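Prestinwood Bin Picking Kit: arm stops over the bin with "path blocked"

Status: Solved
Product: Prestinwood Bin Picking Kit, 2023 release
Site: Larndale test cell
Priority: Normal

Problem reported

We have the kit on trial before deciding whether to buy. On mixed items the arm goes in over the bin, stops and shows "path blocked". Nothing is touching the arm when it stops. A restart clears the message, then it returns within 5 picks. It started on Saturday after we changed the cable routing at the wrist. Payload and tool settings were not changed.

Reply from Rees support

Please send a picture of the arm over the bin, your speed setting, and the clearance value from the Tool page.

Reply from Larndale

Speed is 700 mm/s. Clearance is the factory value. Picture attached. 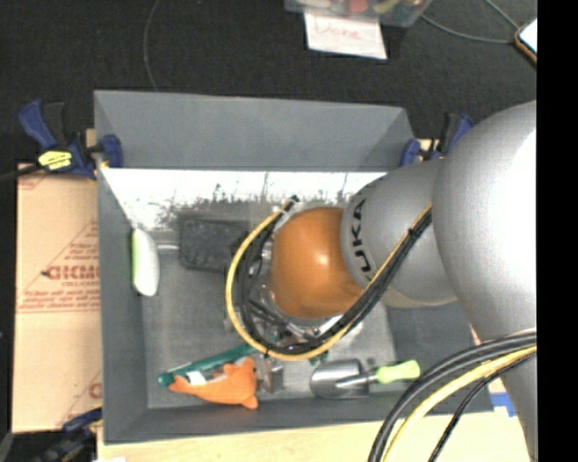 Attachment: KUKA arm over the gray bin, yellow and black cables looped at the wrist. Plush toy and hand trowel in the bin.

Reply from Rees support

Thanks. The cable loop goes wide around the orange joint cover. The kit checks the tool against the bin walls using a stored outline, and that outline has to cover the cables too. Please do the following:

1. Open Tool > Outline and check which outline is loaded.
2. If it says "custom", load "standard with loop".
3. Run the bin wall teach again, all 4 corners.
4. Test at half speed before going back to 700.

Reply from Larndale

Step 1 showed "custom". Someone had drawn it by hand and it ran well past the cables on the left side. Loaded "standard with loop" and taught the corners again. Ran the rest of the shift with no stops, first at half speed and then at 700.

For our review notes: the message should say which part of the outline is the problem. We lost a morning looking at the bin.

Reply from Rees support

Passed to the software team as a request. Closing the ticket.

Was this helpful? Yes 5 / No 0
4 comments

Comments

mistham_cell2: Same message at Mistham. Ours was the corner teach, the outline was fine.

pickrate: Does "standard with loop" cost you reach near the walls?

larndale_test: A little. Items right against the left wall get skipped more often.

pickrate: OK, thanks. Will try it in June.

Contact support | Copyright 2023 Prestinwood | Back to top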